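Lakar Stores, Morau Road
Goods-in and packing area: inspection checklist with comments
January 23, 2026
Revision 2. Replaces the November issue.

Scope
Covers the receiving door, packing benches, racking and waste area. Fire alarm and lift checks are recorded on their own sheets. Mark each item Pass, Action or N/A. An item marked Action must carry a comment.

1. Floor and walkways

1.1 Walkways clear to full marked width. Pass.
1.2 Floor free of strapping, film and loose card. Action.
Comment: strapping offcuts under the bench nearest the receiving door. Bin moved closer.
1.3 Floor marking legible. Action.
Comment: yellow line worn through at the turn by the racking. Repaint with the Troncoso floor paint already in stock. Allow 18 hours before wheeled traffic.
1.4 Door threshold plate fixed and level. Pass.

2. Packing benches

2.1 Bench stable, no rocking when loaded at one corner. Pass.
2.2 Edges free of splinters and raised fixings. Pass.
2.3 Paper covering flat and secured, with no lifted corners. Pass.
Comment: replace when torn. Do not lay new paper over old, as the layers slide.
2.4 Knives retracted and returned to holder when not in use. Action.
Comment: one knife left open on the bench by the scales. Fixed-blade knives are not permitted in this area.
2.5 Cartons opened and emptied from the front of the bench, upright, flaps folded back. Pass.

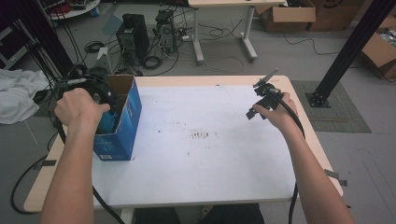 2.6 Tape dispensers have blade guards. Pass.
2.7 Bench lighting working, no flicker. Action.
Comment: one tube slow to start. Minimum on the bench surface is 300 lux. The reading under the faulty tube was not taken and should be added at the next visit.

3. Racking

3.1 Load notice displayed at the end of each run. Pass.
3.2 Bay load within the 2,000 kg limit. Pass.
Comment: the limit is for an evenly spread load. Two heavy pallets side by side on an upper beam need a separate check against the notice.
3.3 Beam locking pins present at both ends. Action.
Comment: pin missing, second level, bay by the fire exit. Bay unloaded and taped off. Not to be used until the correct pin is fitted. Bolts and bent wire are not acceptable substitutes.
3.4 Uprights free of dents and twisting. Pass.
Comment: scrape on the aisle-side upright is paint damage only. Same as last inspection.

4. Lifting equipment

4.1 Pallet truck forks straight, wheels free of film. Pass.
4.2 Pallet truck lowers smoothly under load. Pass.
4.3 Service label in date. Action.
Comment: label on the older Hondudico truck cannot be read. Service record to be found and label renewed. Truck withdrawn meanwhile.

5. Waste and packaging

5.1 Flattened card stacked below shoulder height. Pass.
5.2 No waste stored against the heater or switch cupboard. Pass.
5.3 Baler guard closes fully and stops the ram when opened. N/A.
Comment: baler isolated for repair. Test before return to use.

Actions outstanding: 1.3, 2.4, 2.7, 3.3, 4.3
Closed during inspection: 1.2
Item 3.3 to be re-inspected before the bay is reloaded. File this sheet with the racking record.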